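The Basket on the Table
April 2021

When my mother moved out of the house in Tovberg, she gave away almost everything, but she kept her baskets. There were a lot of them, and none was beautiful in the way a shop would like. One was for onions, one was for letters, one was for the things that had no other place. I took two home on the train, one inside the other, with my lunch in the top one.

I did not think much about them until this February, when I began to write about how we keep food in small kitchens. People told me about cupboards and glass jars, but sooner or later they came to a basket. It is the thing that stays out on the table, so it is the thing we look at most, and still it is often bought in two minutes.

The brown ones are the most common now. They look like rattan from the other side of a room, and many of them are made of a synthetic strand. I used to be a little snobbish about this. Then I spent an afternoon with Auður Egilsson, who repairs chairs and baskets in a workshop in Sendholm, and I became less sure of my opinion.

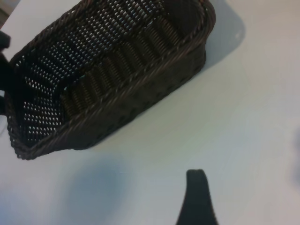
She always begins with the rim. A braided rim takes the weight when you lift the basket by its edge, and it is the first part to come loose if the work was done in a hurry. She runs her thumb along it, slowly, the whole way and back again. At the corners she stops. A rounded corner is kinder to the strands than a sharp one, and it is also easier to clean.

After the rim she looks at the floor. An open weave lets air come to the fruit from under, and crumbs fall through it to the table, where you can wipe them away. A closed floor hides the crumbs for months. "You should want to see the table," she told me. I wrote this down.

Natural willow she washes with cold water and leaves in the shade. The synthetic ones can have warm water, a drop of dish soap and an old toothbrush for the ribs in the walls. Dust loves those ribs. She does not use oil on them, and she asked me to tell the readers of this magazine the same.

Price says less than I expected. At Oddsson I found a low rectangular basket for 355 and a very similar one, with a linen ribbon, for 1306. I went home with the cheap one.

Then there is the question of what to put in it. My mother filled hers until the apples rolled on the floor. I prefer it nearly empty.

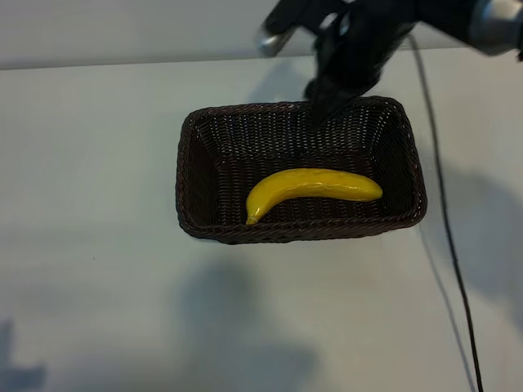

A banana on its own has a good shape for a dark basket. The yellow is strong against the brown, and it works just as well with a toy one from a child's play kitchen. In my neighbor's apartment the basket goes back and forth between the real kitchen and the small one all day, and it has survived this for 4 years.

Real bananas should not lie together with apples if you want them to last. Put them in separate baskets, or eat the bananas first. A low basket helps, as you do not forget what is at the bottom.

Auður is 61 now and still takes repairs, but only small ones, and you must wait for your turn. Mine is there at the moment, the onion basket, with a broken corner. She has promised it to me before the new onions come.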